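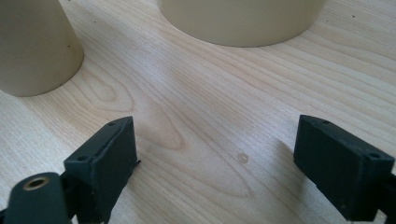 Figure 1. View from the hand-held gripper over the wooden tabletop, jaws open, with the two beige cylinders standing beyond them.

3. Collection of Demonstrations

3.1 Hand-held grippers

All demonstrations in the Kavby set were given by hand. The demonstrator sits at the table and carries out the task with a gripper in each hand, so that the record contains only motions that a two-fingered tool can make. An earlier set, named Grinby, was collected by remote control of a pair of arms and is used in Section 5 for comparison. The two sets share the same list of tasks and the same written instructions to demonstrators.

Each gripper has a camera that looks along the fingers towards the work. Figure 1 was taken with the jaws apart and nothing held between them. Both fingers remain in the lower half of the image, and the learning method treats this as useful information. The distance between the fingers can be read from the picture itself, and the model is given no separate measurement of jaw opening. Objects standing farther back are seen only in part, as is the case with the cylinders, whose upper portions lie outside the view. The model must therefore learn to act on the lower part of an object at longer distances and on its full outline only when the tool has been drawn back.

The grain of the tabletop posed a minor difficulty during early training. Curved lines in the wood were at times taken for the edges of flat objects, and small marks on the surface were at times taken for crumbs. We considered covering the table with a plain cloth but decided against it, as kitchens in which the method may be used will have patterned and marked surfaces. The colour and brightness of the training images were varied instead, and errors of this type became less frequent.

3.2 Tasks and instructions

The tasks were drawn from the preparation of simple meals and were grouped into 10 families, among them opening and closing lids, moving small pieces of food, and placing one container inside another. Demonstrators received a single page of instructions for each family. The page named the starting arrangement and the finished arrangement and left the order of the steps open. Where a task could be done with either hand, no preference was stated.

Demonstrators were asked to work at the pace they would use at home and to pause briefly before the first contact with any object. The pause was requested for the purpose of marking the start of each contact during labelling. Practice behaviour varied a good deal. Some demonstrators moved both hands at once from the outset, while others held one gripper still until the other had finished. Both habits were kept in the set. Removing the second group would have made the motions more uniform, but it would also have left the model with few examples of one hand waiting for the other.

A view from the position of the head was recorded in addition to the views from the grippers. The wider view was introduced after trials showed that the tool cameras alone could not settle which of several containers was meant when more than one stood on the table. It shows both hands together and the relation of each to the objects, which matters most when the hands are far apart. In the arrangement shown next, one gripper is at the lid of the rice cooker while the other rests near the right edge of the table, with the steamer basket on the surface between them and a small yellow cube of food inside it.
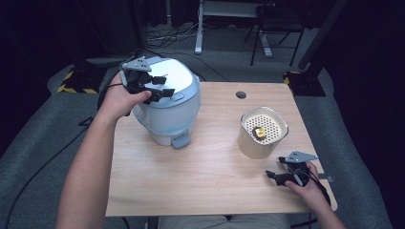
3.3 Review and labelling

In total, 268 demonstrations were recorded. Each was reviewed by A. Ravn and a second reader, who worked separately and compared their notes afterwards. A demonstration was kept if the finished arrangement matched the instruction page and if all views were complete. Under these rules 253 demonstrations were retained for training. Dropped food was not in itself a ground for removal, provided that the demonstrator picked it up and continued. Such recoveries were labelled as part of the task.

Labels were entered with Jimport, the program used in our laboratory to line up the separate views in time. The reader marked the start and end of each contact and named the object concerned. Disagreements were most common for lids, where it was unclear whether the contact began when the fingers reached over the lid or when they first pressed on it. The later moment was adopted throughout, following the practice of the earlier Hamdy labels, and all affected entries were corrected before training began.

Finger position was not labelled by hand at any stage. The same labelling rules were then applied to the Grinby set, whose own labels had been made under an older rule and were set aside.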